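Section 4: Setting Up the Washing-Up Corner

2,329 views | 4 comments | 3 shares

Before you start on this section, do please have a read of Section 3 if you skipped it, as the rack needs to be put together and standing on its feet by now. Everything that follows is to do with where it goes and what goes round it, and a quarter of an hour spent on that will save you a good deal of shuffling things about later on.

The Lakton rack was made with ordinary kitchens in mind, the sort where the worktop is never quite long enough and there is always a big old chopping board that has nowhere to live. We have tried to write these steps for that sort of kitchen.

4.1 Placing the rack

1. Clear the stretch of worktop beside your sink and wipe it down. Dry it well with a tea towel, as the feet grip much better on a dry top.

2. Set the rack down with its tall slotted panel towards the wall or to one side, whichever suits you. Leave a gap of 2 fingers between the panel and the wall so the air can get round.

3. Press gently on each corner in turn. If the rack rocks, turn the foot at that corner until it sits steady – a small turn is usually plenty.

Note: If you have the Inwood drip tray, slide it in now, with the lip facing the sink.

4.2 Boards, knives and bowls

4. Stand large boards on their edge, never flat on a damp worktop. A round wooden board is happiest upright, where both faces can dry at the same pace, and it takes up far less room that way too. Make sure it has something solid to lean against before you let go of it, for a good thick board is heavier than it looks.
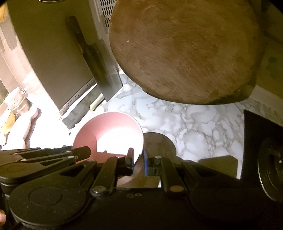
5. Turn the board now and then so that it doesn't always rest on the same bit of rim. Wood that sits in a puddle will darken there over the months, and although a dark rim does no great harm, it does mean the water is lingering. Move the board along a little and dry underneath it.

6. Wash and dry sharp knives by hand as soon as you have finished with them, and put them away in their block or drawer.

Caution: Do not leave a cleaver or any other large knife leaning against the outside of the rack. It can slide when the rack is knocked, and small hands can reach it.

7. Put bowls in last, tilted forward so the water runs off the rim. Deep ones like to have a space left between them, and plastic ones may need a shake first – they hold on to their drips longer than china does.

4.3 Looking after it all

8. Once a week (we find Tuesday a nice quiet day for it) lift everything out and wash the rack in warm, soapy water. An old toothbrush is just the thing for the slots.

9. Rub wooden boards with a little Egilsson board oil when they begin to look pale and thirsty. Leave it to soak in overnight and wipe off whatever is left in the morning.

Note: Spare feet and trays can be ordered from Cuvbridge, who look after all our parts. Have the number from the underside of the rack to hand when you write to them.

Continue to Section 5: Fitting the Cutlery Cup

Share this page (3)
Comments (4)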